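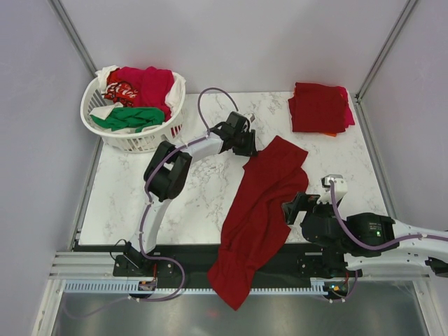
How much does the basket hold?
Roughly two days of everyday clothes for a household of 4, or one full load in a standard home washer. Towels and jeans take more room, so expect less with those.

Brivholm Laundry Basket, White

The Brivholm is an open plastic basket for carrying clothes from the dryer to wherever you fold. The rim is wide and oval, and you can grip it anywhere along the edge. Vertical slots in the sides let air through, and you can see what's near the bottom without digging.

It sits in the back corner of a folding table and leaves the rest of the surface clear for laying out long pieces. Folded stacks can go on the other side.

Details
Color: white
Material: plastic
Shape: oval, open top
Sides: vertical slots
Item number: Mimala 117
Sold: singly or in packs of 2

Using it
Clothes can go in loose, straight from the machine. Pull out large items first and fold them in half lengthwise before anything else. Shirts and small pieces are easier once the big things are out of the pile. Don't press the load down if it's still warm — it creases.

We don't recommend the basket for soaking. The slots will not hold water, and dripping items will leave a puddle under it.

Care
Wipe with a damp cloth and mild dish soap. Lint collects in the slots and comes out with an old toothbrush. Keep the basket away from heaters and off the top of a running dryer.

Goes with
Kamolrat folding board, for shirts and sweaters
Ikix mesh bag, for socks and delicates

Questions from buyers

Do the baskets stack?
Empty ones nest inside each other. Full ones should not be stacked.

Is there a lid?
There is no lid for this model. The Ikix mesh bag will keep small items together inside it.

Does it come in other colors?
White only for now. A gray one is planned for December.

Shipping and returns
Baskets ship nested when you order the pack. Returns are accepted on unused baskets with the label still on — please keep the carton until you've checked the rim for cracks.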